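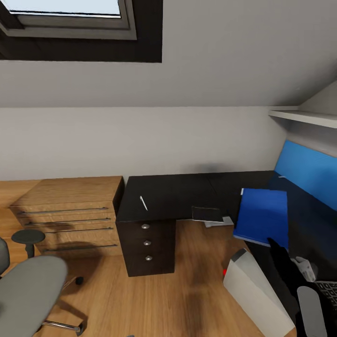
3.2 What people call the thing with drawers

My mother said "bureau" and my father said "dresser," and for years I assumed they meant two separate pieces of furniture. So when I sat down with the 125 people in the Merholm interviews, drawers were the first thing I wanted to ask about. I kept the question as plain as I could: what do you keep your folded clothes in, and what do you call it? Most answers came fast. The trouble began when I asked what the word covered. Take the piece in Figure 1, light oak-colored with a flat top and four long drawers, each with a slim bar handle across it. I'd call that a chest of drawers without thinking. Plenty of my older speakers would say bureau, and a couple of them were pretty firm that a dresser has to have a mirror on it (my father would have argued). Younger speakers used "dresser" for nearly anything with drawers and a top you could pile mail on.

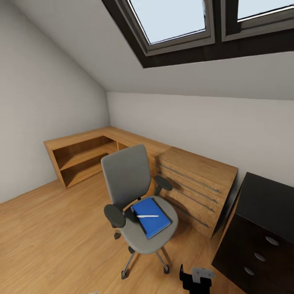

Age mattered more than I expected, and town mattered less. I went in hoping for a nice clean line on the map, with the Wukel side of the river saying one thing and the Merholm side another, and I never got it. Families were a much better guide. If a grandmother in the house said bureau, the grandchildren knew the word even when they didn't use it, and several of them switched to it when they told stories about her! Ruan Rampersad, who transcribed the tapes with me, marked every one of these switches, and I've kept his marks in the excerpts.

One more wrinkle – "drawers" all by itself. I had filed it as a short form, but five speakers used it as the full name, with a plural verb, as in "the drawers are in the back bedroom," meaning a single piece of furniture. I count it as its own word from here on.

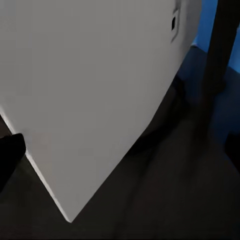
Refilwe Sibiya

I should say something about how the answers were sorted. Each speaker's first word went in as the main response, and anything offered later went in as a second response, even if the speaker took the first one back. Armelle Hervieu and I sorted the answers separately and then compared. We disagreed mostly over "chest," which could mean the piece with drawers or a box with a lid, and we went back to the tapes for those. Where the tape didn't settle it, the answer was left out of Table 2.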